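Notebook > Console bench > August

Friday, update loop on the Stimari box, continued

Picking this up from where Sharada left it on the whiteboard. Short version for anyone skimming: the console takes the download fine, gets to 90 percent on the install bar, sits there, then throws error 804 and reboots itself back to the old system version. Every single time.
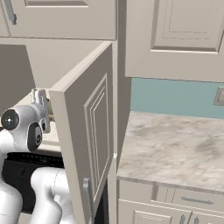 So the first thing I did was ignore everybody's advice and not touch the router. I know, I know. Half the threads on the Romaniuk forum swear by a router reset and I'm sure it fixed things for them, but our download completes! I watched the whole file come down twice. If the file is all there, I don't see what the network has left to do with it, unless the box phones home during the install, and I'll get to that.

What I tried this morning, more or less in order:

Full power drain. Unplugged at the wall, held the button down, went to get coffee, came back. Same loop. The bar did move faster up to the sticking point, which got my hopes up for nothing.

Cleared the update cache from the recovery menu. You get there by holding power and eject together until the second beep, and the second beep is really faint on this unit, so turn the fan off on the bench or you'll miss it like I did. Cache cleared, download started over from zero, same loop, 804.

Pulled the external drive. This one was Jagadeesh's idea and I thought it was a long shot, but he's seen a Vokach drive hold up an install before when the box tried to index it halfway through. With the drive out we got further! It went past 90 for the first time, all the way to the "finishing up" screen, and then the error came back. Different wording on the screen though. It used to say the update could not be applied, now it says the update could not be verified. Same number underneath, which is annoying, because it means 804 covers at least two different problems and whoever wrote the help page only knew about one of them.

So now I have a box that will write the update and then refuse to believe in it. I put the drive back in just to be sure and yes, back to stopping at 90 with the old wording. Took it out again, back to the new wording. I repeated that until I was happy it wasn't luck.

Then I looked at the clock. The system clock, I mean. It was wrong by years! The box had gone back to its factory date, and I'd never have noticed because the home screen only shows the time of day and that part looked sort of plausible. You have to go three menus deep to see the year. If the verify step checks a certificate, and I'd bet lunch that it does, then a date before the certificate was issued would fail it every time, no matter how good the file is.

Set the date by hand, ran the update with the drive out, and it went through. Clean boot, new version number on the system page, no complaints. I may have yelled a bit. Sorry to the people on the phone next door.

Before anyone writes this up as solved – the clock did not hold. I shut the box down at the wall over lunch and when I powered it back up it was on the factory date again. That points at the coin cell on the main board. I haven't opened the case yet because the warranty sticker is still intact and I want Sharada to say yes first. With the network cable in, it's supposed to pull the right time by itself, and it didn't, so there's a second question there. Maybe that's where the router people have a point after all. If something on our side is blocking the time server, a reset could clear it, the clock gets fixed, the update verifies, and everybody goes home thinking their router was the problem. I'd like to check that before I go and post anything on the forum.

Save files, for the record: all still there. I loaded the Zistetis save, the long one, and the inventory and map were fine. Loading time is 4 seconds on the new version. I didn't time it on the old one, dumb of me, so that number is no use for comparing anything. Frame cap option has moved, by the way, it's under Display now and not under Performance, and it resets itself to default after the update. Check yours.

Still to do:

Ask Sharada about opening the case.
Order coin cells either way, the drawer is empty.
Plug the box into the guest network and see if it picks up the time there.
Try the second Stimari unit with the date set wrong on purpose, drive out, and see if I can get the "could not be verified" message. That would pretty much nail it.
Jagadeesh wants the Vokach drive to run a disk check overnight. It's on his desk, label side up, please don't borrow it.

Also the timeout in our test script is set to 300 seconds and the install runs longer than that when the cache is cold, so the script reports a failure while the bar is still moving. I bumped it on my copy but haven't pushed the change. If your log says failed, look at the screen before you believe it.

Second unit is charging its controller now. I'll start on it after the guest network test.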